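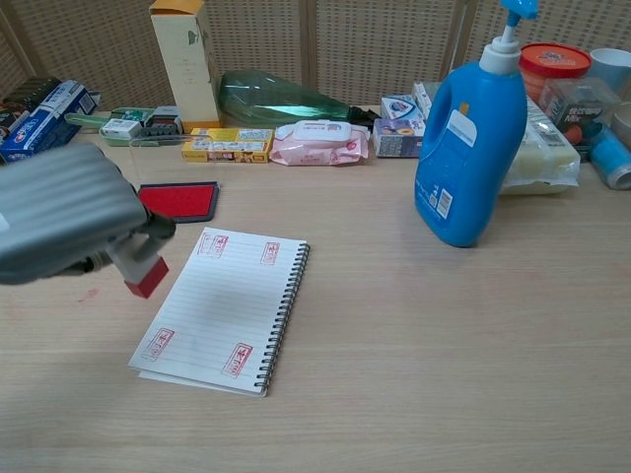 On Writing the Notice for Simin Rostami

The family of Simin Rostami asked me in March to prepare the notice of her death and the longer text that was read at the memorial. I had known her since my first year at Kenon, where she kept the parish accounts and later the burial register, and I accepted without considering how much work the two texts would require. Several readers have since written to ask how the notice was put together. I set the process down in the hope that it may be of use to families who must do the same.

The newspaper in Wanuteck allows 60 words at its basic rate. Every additional line is charged separately, and the text must reach the desk by four in the afternoon to appear the following day. Mrs. Rostami's family had supplied me with eight handwritten pages. They contained her schooling, her two marriages, the years at the Farahani bakery, the names of all her grandchildren and the correct spelling of each, a long passage on her garden, and an account of a dispute with the water district that she had evidently wished to have remembered. Very little of this could be printed in the newspaper.

The short notice therefore gave her name, her age, her place of residence, the names of her surviving children, and the time and place of the service. It was approved by her eldest son, Hamidreza Ranjbar, who asked for one change. I had written that she "passed away peacefully." He preferred "died at home," on the grounds that his mother disliked the other expression and had said so at more than one funeral. The change was made.

The question of the surname also required some care. Mrs. Rostami resumed her family name after the death of her second husband, but many people in town knew her as Mrs. Ranjbar and would have passed over a notice headed with the other name. We placed both in the first line. The funeral home advised that this is common practice and carries no legal weight, as the certificate is issued separately and follows the civil record. Families should request several certified copies at the outset. Hamidreza requested 4 and was obliged to go back for more when the bank, the pension office and the insurer each retained one.

The longer text was a different matter. It was to be read aloud by her niece, Fernanda Pacheco, who asked that it take no more than eight minutes. I wrote the first version in strict order of dates, beginning with her birth and ending with her illness. Ms. Pacheco read it through at the kitchen table on Tuesday evening and observed, with courtesy, that her aunt did not appear in it until the third page. She was right. The dates were accurate and the places were accurate, and a stranger could have been described in the same sentences.

The second version began at the Farahani bakery, where Mrs. Rostami worked the early shift for the greater part of her adult life. She walked there in the dark in all seasons. She held firm opinions on the proper weight of a loaf and once returned a full delivery of flour to the mill with a letter, a copy of which she kept. Her former colleague Mojtaba Jafarzadeh supplied the text of that letter from memory. When the copy was later found among her papers, his version differed from it by only a few words. We read the original at the service.

Her work on the burial register deserves a record of its own. When she took it over, the older volumes had not been indexed, and inquiries from descendants were commonly answered with an apology. She completed an index of 3698 entries, working in the evenings, and corrected a considerable number of names that had been entered as they sounded to the clerk of the day. The index remains in use. Nima Nikzad, who now holds the register, has asked that any family with a correction send it to him in writing along with a copy of the supporting document.

I should note one error of my own. The printed program gave her birthplace as Kidow, which was the residence of her parents at the time. She was born at her grandmother's house in the next valley, and her sister was quick to inform me of it before the service had begun. The corrected text has been placed with the register, and I have apologized to the family.

For those preparing a notice of their own, I would recommend that the draft be read by the oldest living relative before it is sent anywhere, and that telephone numbers and service times be checked aloud by a second person. It is also advisable to keep whatever is left out. The pages on the garden were not read at the service for want of time, and the family has asked me to type them so that each grandchild may have a copy. I have reached the section on quinces.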